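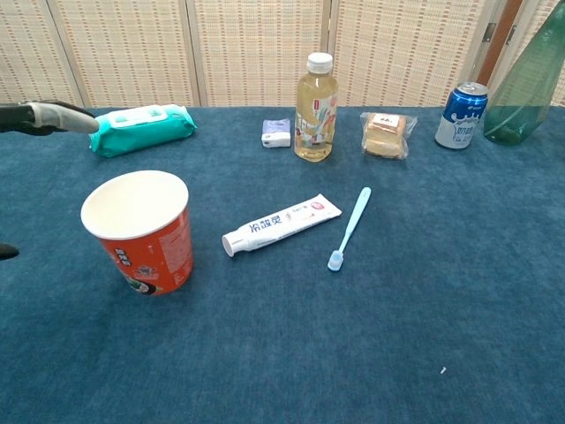
Trundham Hymn List

I typed up 246 hymns from our old parish songbook so choirs can search them by first line, tune or season. Hyun-seo Jeon checked the Advent ones (thank you!!).

What you get: one CSV file, a row per hymn. The "season" column is my own call, so feel free to argue with me. Verses are left out, just titles and first lines.

Still missing: 3 Easter hymns on a torn page, and the psalm settings, which I hope to add in July.

Last updated Saturday, June 23, 2018

70 shares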